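Project report: a sorting table for dried fruit and beans
Krisztina Csizmadia, 15 Jul 2016

## 1. Why I chose this subject

In September I started my second year at Stumcombe, and we had to choose a small storage problem from daily life. My family keeps dried beans, dates and seeds in many small containers. Often they are mixed, and it is difficult to see what is inside without opening everything. I wanted to make a work surface where each container has its own place, and where a small thing can be seen easily.

My budget was 60 pounds and I spent 58. The most expensive part was the set of containers from Flalo.

## 2. The surface

I decided on a plain grey surface and blue tape. First I tried to draw the lines with pencil, but they disappeared after one cleaning. The tape is better to see, although it is more difficult to put straight. Mr Juhász, my supervisor, told me to measure every line from the same corner. I did this only from the second attempt, so some of my lines are still not parallel. For the report I left them as they are.

## 3. The container and the liner

The round yellow container is shallow, so the hand can reach the bottom without trouble. Its rim is bright and gives a good contrast with the grey. Inside I put a light fabric liner with small blue-grey dashes. Small objects make less noise on the fabric and they do not roll so much.

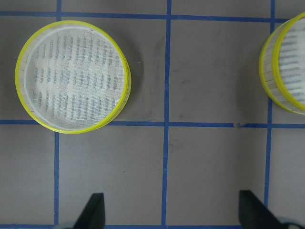
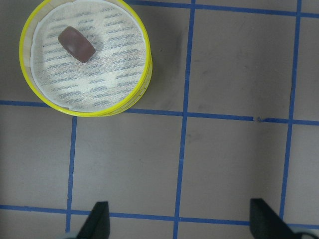

## 4. What I learned

The liner was the hardest part. I cut it from a cloth of the Brunia brand, and my first circle was 12 millimetres too wide, so it stood up at the wall. The later one is better, but the edge can still curl a little. I think a ring of thin card under the cloth would hold it flat.

A dark object is easy to find on the pale fabric. White beans are more difficult, and for them I would like to try a liner of one dark colour.

## 5. Next steps

- Cut a liner in dark green and compare it.
- Put the tape again with a long metal ruler.
- Write a label for each square.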